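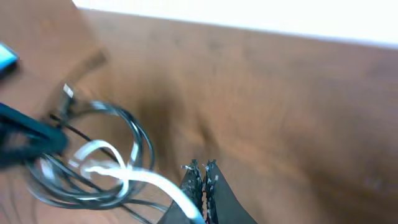
About Truleda

Search our site Search Go

Truleda is a small language school in Plonlow. We teach evening and weekend courses to adults who live or work in the town and the villages near it. At the moment we offer Italian, Portuguese, Polish and English for newcomers, and from January we will open again the beginners' group in Arabic.

The school started in two rooms over a bakery, with one course and ten chairs. After four years the bakery needed the rooms for itself and we moved to the Naciri building, where we are still today. The entrance is in the side street, not at the front, and the bell with our name is the second from the top. There is a lift, but it is narrow, so please tell us before your first lesson if you use a wheelchair and we will put your group on the ground floor.

Our groups are small. In a normal year we have 339 students, and a group does not have more than 10 persons. A course has 28 lessons of ninety minutes, with a pause of two weeks in December. Lessons begin at 18.15, and the second round begins at 20.00. On Saturday we have only the morning.

How we teach

We use a course book, but we do not follow it page by page. In the first weeks you will speak a lot and write little. Grammar comes when the group has need of it, and the teacher will explain it in English if nobody understands it in the other language. Homework is given every week and it is not obligatory, although the students who do it are usually more content in the spring.

All our teachers have lived for several years in a country where their language is spoken, and most of them were born there. Many of them have also learned English as adults, like some of our students are doing now, so they know how it feels to search for a word and not find it.

The library

Students can borrow from our library without paying. It has roughly 400 books, mostly novels and children's stories, and a shelf of films. The loan is three weeks. The Portuguese part is thin and we are glad to receive books for it.

Placement and fees

Before you enrol, come for a short talk on a Monday between 16.00 and 18.00, no appointment needed. The fee can be paid in one or in three parts. If you stop before the third lesson we return the rest of the money.

Filed under: Our school, Adult courses, Plonlow
Page last updated: October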